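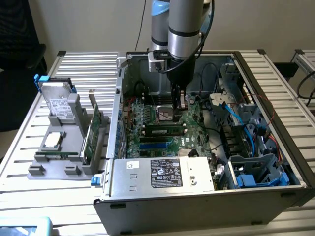 plomstead-desktop-faults
Data card, revision 14

Summary

Recordings of a two-arm cell servicing a desktop tower: CPU, memory, expansion card and 3.5-inch hard drive, moved between the case and a molded parts tray. The release holds 1,049 episodes. Of these, 952 ended normally and 92 ended in a fault stop. The remaining five were aborted by the operator and carry no fault code.

Most users will want the fault episodes. The normal ones are included as a baseline for force and timing.

Known fault: F-07, contact during socket approach

F-07 was first logged in February at the Plomstead cell. The arm working over the motherboard came down offset toward the memory slots and kept descending after first contact. The force limit in the Vandusari controller was set correctly but was being read in the tool coordinates of the previous gripper. The vertical component was therefore under-reported, and the stop came late. Contacts in the socket were bent and the board was replaced. 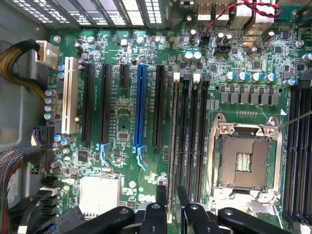
The same offset is present at lower magnitude in episodes recorded before the fault was noticed. These were not removed. They are marked approach_offset = true in the index and should be left out of any training split meant to represent correct placement.

Kamala Rao reproduced the fault on a scrap board with the approach speed halved. Iddrisu Laryea traced it to the tool change script, which updated the mass of the gripper and left the rotation untouched.

Corrective action

1. Tool change script now writes mass, offset and rotation together and refuses to continue if any is missing.
2. Guarded move added above the socket. Any contact before the expected height stops both arms.
3. Wrist force zeroed after every tool change.

Item 2 caused nuisance stops when a cable lay across the approach path. Those are coded F-11.

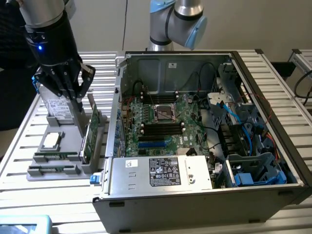
Reading time: 2 min

Drive handling

Hard drive episodes use the Nistor grasp planner and were not affected by F-07. They have a separate problem: on release into the tray, the drive can bind on the holder and be lifted again as the arm retracts. The planner reports success in both cases. Use the released field, which was labeled by hand from the Atex fixed camera, and ignore planner_status.

Not covered

Powered boards, screws, and cable removal. Wrist camera streams have dropped images during fault stops; timestamps are correct, so do not resample by index.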